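Femlow Two-Arm Bench Kit for Schools and Clubs

Home > Classroom > Robotics > Arms and benches

In stock. Delivered on a pallet. Please have somebody in who can sign for a pallet.

Femlow is a pair of table-height robot arms, supplied with everything a club needs to get them working together and a fair amount of what it needs to argue about who goes next. It was put together for after-school clubs, sixth-form projects and first-year degree groups who have outgrown line-following buggies and would like their mistakes to be larger.

The kit is sold by Masositz and supported from our own workshop, where Darren Oakley answers the phone. Darren ran a school robotics club before he came to us and is very hard to shock.

What clubs do with it

The course that comes with the kit has one main project, the handover. One arm picks something up, carries it to the middle of the table and passes it to the other, which puts it down somewhere sensible. Described like that it sounds like an afternoon. Most groups take a term over it, and a few have asked whether the next year group can inherit the problem.

The first stage is the meeting point. Pupils bring the two grippers together over the middle of the table with nothing in them and save the pose for each arm. It teaches more about coordinates than any worksheet we have written, and we have written plenty of worksheets.
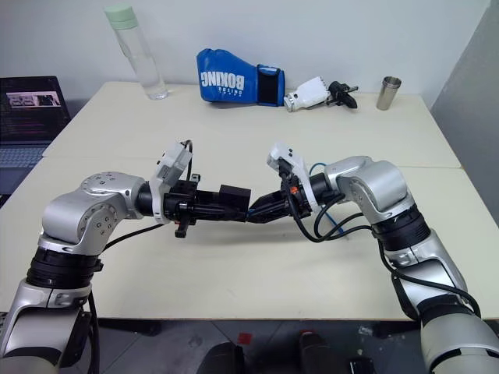 Once the meeting point is saved, the group moves on to approach paths. Both arms can be told to reach the same spot by quite different routes, and the shortest one has a way of passing through the other arm's elbow. The Lightfoot software will warn about this before it moves anything. It will also let a supervisor click past the warning, so keep the supervisor password off the whiteboard.

After that come speed, timing and waiting. Waiting is the stage pupils find dull and then get wrong. An arm that lets go before its partner has closed is doing exactly what it was told, and there is usually a short silence in the room while everyone reads the code again.

Groups that finish early can enter the Brorov Handover, our club competition, held each July. Teams get the same table layout and a bag of items they haven't met before, and score for each one that crosses from left to right without touching the table in between. There is a separate prize for the best written log. It is fought over far more bitterly than the main one.

What's in the kit

Two arms, left and right, with mounting plates
2 grippers, fitted and tested before dispatch
Controller with emergency stop button on a long lead
Cable set and a bag of reusable ties
Lightfoot software, site licence for the school or club
Printed course book, teacher's copy and pupil copies
Spanners in the correct size (return them to the box, you will want them again)

Not included: table, laptop, things to pick up. We are often asked for a recommended list of things to pick up and have always declined to write one. Go and look in the cupboard. Start with something that doesn't mind being dropped and work towards something that does.

Setting up

Allow a full session for the first build and don't promise the pupils any movement in it. The arms are mounted facing the working area, one at each side of the near edge, so that both can reach the middle. Leave slack in the cables. A cable that looks tidy with the arm at rest may be much too short at full stretch, and it will choose the open evening to tell you.

The table should be heavy, level and pale. Pale matters more than you'd think if your group wants to add a camera later on. Two smaller tables joined together will do if they are clamped, and if no one has been leaning on one of them.

Keep the laptop to one side, beyond the reach of the arms. Check this with the arms at full stretch. We have a drawer in the workshop for returned laptops.

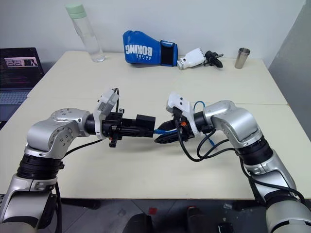 Saved poses belong to the table they were saved on. If the bench has been wheeled into the corridor for exams and wheeled back again, run the zeroing routine before anything else, then step through the meeting point at the slowest speed with a hand near the stop button. Groups that skip this step write to us afterwards, often at length.

Running it with a group

We suggest up to 4 pupils at the bench at once. One drives, one reads the plan aloud, one holds the stop button and one writes the log. Swap every time a run finishes, whether it went well or otherwise. The log writer's job is the least wanted at first and the most powerful by half term.

Set one rule for hands: nobody reaches over the table while the arms are powered. It applies to staff. It applies especially to staff who are just going to straighten that one thing.

What people ask

Do pupils need to code already? They need to have met a loop. Lightfoot has a block mode for beginners and a Python mode for everyone who has become annoyed with the block mode.

Can we buy one arm? You can, and there is a single-arm course to go with it. You'll do a lot of moving things from here to there, and then you'll ring us about the second arm.

Is it loud? It hums. The group around it is louder.

What happens when something breaks? Gripper parts are stocked and cheap, and the course book has a chapter on fitting them. Anything further up the arm comes back to us. Please pack it in the original foam. Please don't send it in a duvet cover again, you know who you are.

How long is the warranty? 2 years, covering faults. Curiosity is covered at Darren's discretion, so be polite.

Ordering

Order code: Femlow 720
Schools and colleges may order on account. Clubs without an account can pay by card or bank transfer.
Training for staff can be added at checkout and is done at your bench, with your pupils watching if you are brave.

Related items: Lightfoot extra course books, spare gripper fingers, emergency stop lead (extra long), Brorov Handover entry form

Page last updated 2026-03-08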